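Chapter 4
Writing Surfaces and the Shared Page
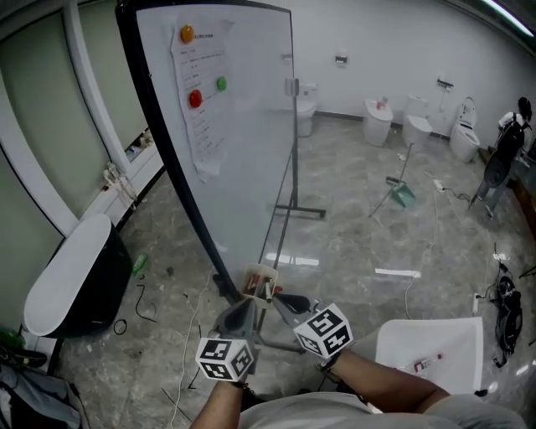 Page last changed: 2022-08-13

A whiteboard is a poor place to store anything and a good place to work something out. Groups write on it, argue, wipe part of it and write again. This chapter covers how shared surfaces shape the notes people take from them.

We begin with layout. In the Tromden study, Dorottya Szabó asked 36 students to copy a board after a 20-minute lesson. Most kept the headings and lost the arrows -- the very marks that showed how one idea led to another. Section 4.2 returns to her results.

Later sections deal with color, letter size and reading distance. Have your notes from Chapter 3 at hand, as the first exercise uses them.

Key terms: shared page, anchor heading, link mark, partial erasure.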